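Robotics Clubs and Classes > Student Projects > Two-arm cake decorating, looking for advice on the last step

plasitz_mentor
Hello everyone, and thank you again to all of you who helped us in November when our left wrist kept drooping. I'm Yasaman Bakhtiari, I run the after-school robotics club, and my five students have picked (over my gentle objections, I'll admit) a birthday cake for their spring project. The task is for the two arms to put sticks into the top of a cake and then stand a little card up with them, so it looks like something you'd be happy to carry to a table. Everything happens on the yellow board, and the students drive both arms by hand first, then train on those runs. We have 176 runs saved so far and I'm very proud of them, because it's slow work and they've hardly complained at all.

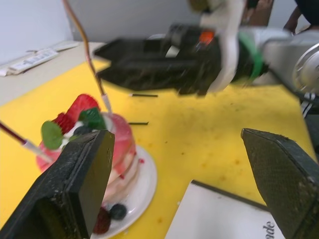 The sticks are going pretty well. Our trouble is with the card. It's light and stiff, and the students can't agree on whether one arm should do the whole job or whether the right arm should steady the card while the left one gets a better hold. Half of them think a handoff is asking for trouble. I go back and forth myself – some afternoons I'm sure they're right and some afternoons I think we'd be giving up on the most interesting part. What would you do?

fevau_dad
What a fun project! My daughter's team did envelopes last year and we fought with the same thing for weeks. I'd go with one arm and be done with it. Every time you bring a second gripper close to the first you've got two chances to bump something, and your tolerance gets eaten up fast. Get the card pinched in the middle, keep it upright, move it slowly. You can always add the fancy version after the show.

Wusum49
I'm going to disagree with fevau_dad, and I say this as somebody who has enjoyed his posts for years. If you've got two arms and a roomful of kids who want to use them, let them use them. We tried the one-arm way with place cards and the pickup was where we lost, every time, because the card lies flat and the fingers want to push it along the table. A second arm to tip it up changed everything for us. Do your students start with the card flat or already standing?

plasitz_mentor
Flat, and you've described our week perfectly, Wusum49! It slides and slides. One of my ninth graders suggested letting the second arm hold down the far end so the first can get under the near edge, and we've been trying that with the two grippers working very close together in front of the cake. I get nervous watching, but I do think she's onto something.
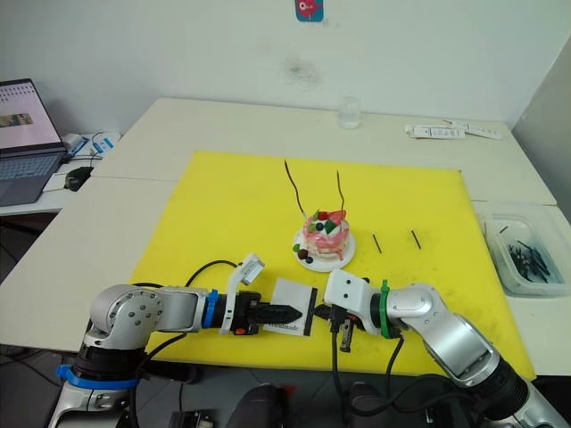 She also wants to slow the right arm way down for the last little stretch, and I told her to go ahead and record a fresh batch that way, keeping it separate from the old ones so we can compare.

fevau_dad
Okay, holding the far end down is smarter than what I was picturing, I'll give you both that. I was thinking of a handoff in midair. I still wouldn't have both arms moving at the same time, though. Park one, move the other, then trade.

politis_lab
Jumping in with a question about the data. Are the 176 all the same length? We had 482 runs for our sorting project and a good chunk of them had long pauses in the middle where the student driving stopped to talk to a friend. The trained arm learned to pause too. It was sort of sweet but it cost us a round. Trimming those helped us more than recording new ones did, so I'd look there before you ask the kids for another batch.

plasitz_mentor
Oh dear, yes, there is plenty of chatting in ours, and I'm afraid some of it is mine. We'll go through them together and trim. Politis, did you cut the pauses by hand or did you have a script for it?

politis_lab
By hand for the first 49, then one of our seniors got fed up and wrote a script. I'll ask him if he minds sharing it. It just looks for stretches where neither arm moves, so check the spots where you're parking both on purpose or it'll take those out as well.

Wusum49
Please post it here if he says yes, we could use it too. And Yasaman, tell your ninth grader I'm rooting for her version!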